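Startseite > Tipps für Küche und Werkstatt > Arbeiten neben dem Roboter

Wenn der Kühlschrank vom Greifer eingeräumt wird: Tipps für Teeküche und Betriebskantine

Liebe Leserinnen und Leser, seit November räumt bei uns in der Betriebsküche in Lanau ein Roboterarm mit ein, und seitdem bekomme ich Post. Viele von Ihnen arbeiten in Küchen, in denen so etwas gerade geplant wird, und fragen sich, was dann noch für die eigenen Hände übrig bleibt. Eine ganze Menge, kann ich Ihnen sagen, nur eben anderes als früher! Ich habe deshalb einmal zusammengeschrieben, was sich bei uns und bei den Kollegen in Zaltuddale bewährt hat, und zwar so, wie es mir eingefallen ist.

Zuerst der Platz vor der Tür. Ein Mensch schiebt sich mit der Hüfte an der halb offenen Kühlschranktür vorbei, das macht ein Arm nicht. Öffnen Sie die Tür also ganz und kleben Sie am Boden ab, wie weit sie schwingt. Gelbes Markierungsband hält auf glatten Böden gut, wenn man vorher mit Spiritus entfettet und die Enden fest andrückt. Bei uns hat das Band 2 Anläufe gebraucht, weil ich beim ersten Mal zu ungeduldig war und der Boden noch feucht vom Wischen.

Dann das liebe Obst. Äpfel und Birnen sind dankbar, Pfirsiche und reife Tomaten legen wir weiterhin von Hand ein (das lasse ich mir auch nicht nehmen). Waschen Sie die Äpfel ruhig vorher, aber trocknen Sie sie gut ab, ein Geschirrtuch genügt. Beim Einstellen der Griffkraft nimmt man am besten einen Apfel, um den es nicht schade ist, und schaut am nächsten Tag nach Druckstellen. 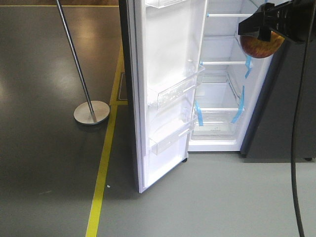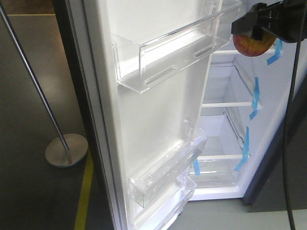

Auf beiden Bildern: Apfel im Greifer, Kühlschranktür weit offen, Türfächer noch leer.

Zu den blauen Klebestreifen, mit denen neue Geräte oft geliefert werden: Vor dem richtigen Einräumen müssen sie ab, sonst klemmt die Schublade. Langsam und flach abziehen, nicht senkrecht nach oben. Bleibt etwas kleben, hilft ein Tropfen Speiseöl auf einem weichen Lappen, kurz einwirken lassen und mit Spülwasser nachwischen. Bitte keine Scheuermilch auf dem Kunststoff.

Nithin Thevar aus der Frühschicht hat mir neulich beim Kaffee erzählt, was sich für ihn geändert hat. Früher hat er kistenweise Ware verräumt und abends den Rücken gespürt. Jetzt stellt er die Kisten bereit, sortiert Angeschlagenes aus und kontrolliert die Fächer, und das Bücken ist deutlich weniger geworden. Dafür steht er mehr, und das mochte er anfangs gar nicht. Eine weiche Matte am Kontrollplatz hat geholfen, achten Sie nur auf abgeschrägte Kanten, damit keiner hängen bleibt.

Noch etwas zu den Kabeln, und da bin ich streng: Gehen Sie nie unter einem hängenden Kabel durch, auch nicht, wenn der Arm gerade stillsteht. Geputzt wird bei uns erst, wenn er abgeschaltet ist und der Schlüssel am Brett hängt.

Und reden Sie miteinander, bevor das Gerät kommt! Manikandan Gounder hat in Zaltuddale alle Schichten vorher probeweise mitmachen lassen, auch die Spülküche, und die besten Einwände kamen von dort. Ein Heft neben dem Kühlschrank, in das jeder Störungen und Ideen einträgt, kostet fast nichts und wird bei uns jeden Freitagersatz, sprich zum Wochenausklang, gemeinsam durchgeblättert.

Nächstes Mal geht es um Schneidbretter und wie man sie wieder glatt bekommt.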